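Lag, NAT Type and Port Forwarding on Consoles: Common Questions
Last updated Nov 22, 2025

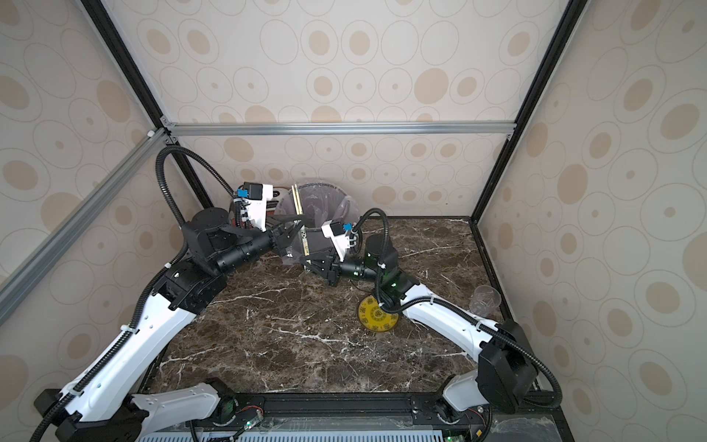

What does NAT type mean?

NAT is how your router lets several devices share one internet connection. Consoles test it and report a type, usually Open, Moderate or Strict. Some consoles number them 1, 2 and 3, with 3 being the same as Strict. The type tells you how easily other players can connect to you.

Which type do I need?

Open is best if you host matches. Moderate works for most people who only join games and use party chat now and then. With Strict you will wait longer for lobbies, and you may not hear certain players in voice chat.

Where do I see my NAT type?

Open the network settings on the console and run the connection test. The result is listed with your download and upload speed. Write it down before you change anything on the router.

My NAT type is Strict. What do I try first?

Log in to the router and look for a setting called UPnP. Turn it on, save, and restart the router. Then shut the console down fully (not sleep mode) and start it again. Run the connection test once more. If UPnP was already on, turn it off, restart, turn it back on and restart again. Old entries sometimes stay in the router's table and block new ones.

Should I forward ports by hand?

Only if UPnP didn't help. Give the console a fixed local address in the router first, or the rule will point at the wrong device the next time addresses are handed out. Then add the ports listed on the support page for your game. Don't leave UPnP and manual rules for the same ports running together.

What about putting the console in the DMZ?

It usually gives you an Open result. It also sends all unrequested incoming traffic to the console, and you can only do it for one device. We suggest using it as a test and switching it off afterward.

I have two consoles in the house and only one gets Open. Why?

Both are asking for the same port. Some consoles let you pick a different port under advanced network settings. Change it on the second console and restart both. If your console has no such setting, you depend on UPnP, and some routers handle this better than others.

What is double NAT?

You have two routers in a row, often the box from your internet provider plus one you bought. Put the provider's box in bridge mode, or set your own router to access point mode. Do one of these, not both.

Nothing I change makes a difference.

Compare the internet address shown on your router's status page with the one a "what is my IP" site shows you. If they don't match, and you don't have double NAT, your provider is probably sharing one address among many customers. Call and ask for a public address. Some providers charge for it.

Will an Open NAT lower my ping?

No. Ping depends mostly on distance to the server and on what else is using your line. Try a network cable in place of Wi-Fi. If you have to stay on Wi-Fi, use the 5 GHz band and move the console out of the TV cabinet.

How much ping is too much?

It depends on the game. Turn-based games don't care. In fighting games and shooters, steady ping matters more than a low number. Evangelia on our help desk plays on a line that adds 14 or 15 ms on a good evening, and she would take that over one that jumps around.

Why is it fine in the morning and bad at night?

Either your household or your neighborhood is busy. Pause downloads and cloud backups first. If the router has a setting called QoS or SQM, set the limits slightly under your measured upload and download speeds.

Does Sernska sell routers?

No. We only run the guides and the help desk.

Can I get help from a person?

Yes. Use the contact form and include your router model, your console, your NAT type and what you have tried so far. Dionysis Karagiannis and Bok-nam Yeon answer most router questions. Please don't send us your router password.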